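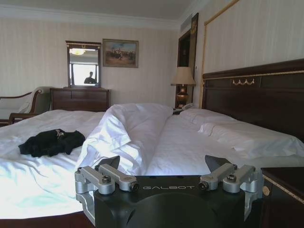

Flundby, December

Hi everyone,

Gifty Mahama wrote:
> Has anyone walked the old rail path from Flundby out to Arkgate lately?
> I keep reading that the middle stretch is overgrown. Also wondering if
> it's doable in one day or if I should split it. I'm slow on hills!

Gifty, yes, and please go, it's wonderful! I did the whole thing last month, 40 kilometers over 3 days, and I'd happily turn around and do it again tomorrow. One day would be a slog even for the fast walkers on this list, and you'd miss all the good bits.

The overgrown part is between the second viaduct and Aoun. It's brambles mostly, waist high in two spots, but there's a farm track just to the south that rejoins the path at the old signal hut (the gate sticks, lift it and push). After that it's cinders all the way and flat as anything, so no worries about hills until the climb over Rerkier. That one is steep, I won't lie, but the top is at 1391 feet and on a clear morning you get the whole valley with the mist still lying in it. I stayed up there far too long and ate both my sandwiches before ten.

I slept in Aoun the first night and in Rerkier the second. Book the Rerkier one early, it fills up with cyclists. A real bed and white sheets after that climb, oh my! The bakery in Aoun opens at six and the seed rolls are worth setting an alarm for.

Bring the older map if you can find it, sheet 3729. The new one leaves off the signal hut and both springs.

Would anyone else be up for it in the spring? I'd love company on the Arkgate end, where I took a wrong turn by the quarry and still want to see the tunnel.

Happy walking,
Jo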